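Cimholm adapter fault

The Cimholm adapter fault is the name commonly given to a run of failures in a plug-handling robot cell operated by Hodico at its Cimholm workshop. The cell used a two-fingered arm, supplied by Kazmi, to pick up small charger adapters and push them into power strips. The fault was first logged in August 2019 and was the subject of a company report dated 27 February 2020. The report's account of the cause has been disputed.

Background

Hodico set up the cell to test whether a single arm with a camera at the wrist could do a job normally done by hand. The control software, called Nullier, had been sold to the company as needing little tuning. Promotional material claimed it had completed 500 insertions in a row without help. The conditions of that run were never published, and it is not known whether the adapters were laid out in advance, whether the strip was clamped down, or what was counted as a completed insertion.

The power strips were to be left unconnected to the mains during all trials. This rule appears in the first version of the operating notes but was left out of the second, an omission that later drew more criticism than the fault itself.

The fault

In a normal cycle the arm closed on an adapter, turned it until the prongs faced the strip, and pressed down. In the faulty cycles the adapter twisted slightly in the grip as the prongs met the socket. Nullier read the rise in force as a sign that the plug had gone home and released it. The adapter was left sitting crooked, with part of the metal exposed, and the cycle was recorded as a success.
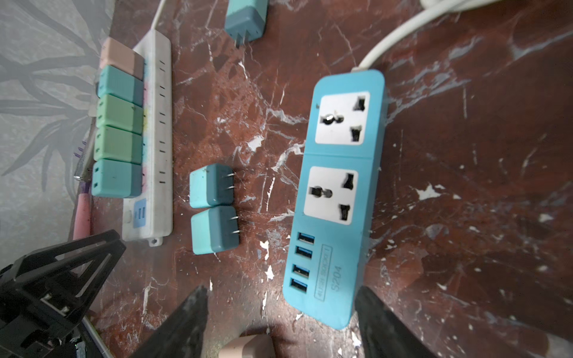

The error was noticed only when a technician checked a batch by hand. Of 25 insertions marked as good, four were not fully seated. One of the four had a bent prong. No injury was reported, but a half-seated plug in a live strip is a known shock and fire hazard, and the operating notes in force on the day did not say that the strip had to be dead.

Explanations

Hodico's report blamed worn finger pads, which it said had let the adapters slip. Replacement pads were fitted and the company declared the matter closed. The evidence offered for this was thin. The old pads were thrown out before anyone measured them, and the follow-up trial used a strip held in a fixture, which had not been the case before. Any improvement could have come from either change.

Kazmi's position was that the arm had performed within its limits and that the force threshold in Nullier was set too low. The software's makers answered that the threshold was a customer setting. Neither side released its logs. A later internal review at Hodico found that the threshold had been changed 2 times in the week before the fault was logged, without a note of who had done it.

Response

The rule on unconnected strips was put back into the operating notes. A camera check was added after each release, comparing the face of the adapter with the face of the socket and stopping the arm if a gap could be seen. Hodico described the check as reliable, though it gave no figures for missed gaps or false stops, and the wrist camera's view of a socket is often blocked by the fingers themselves.

The cell remained in use for trials. Plans to move it to production work were mentioned in the report but no start was announced.

See also

Force sensing
Lockout procedures
Robot end effectors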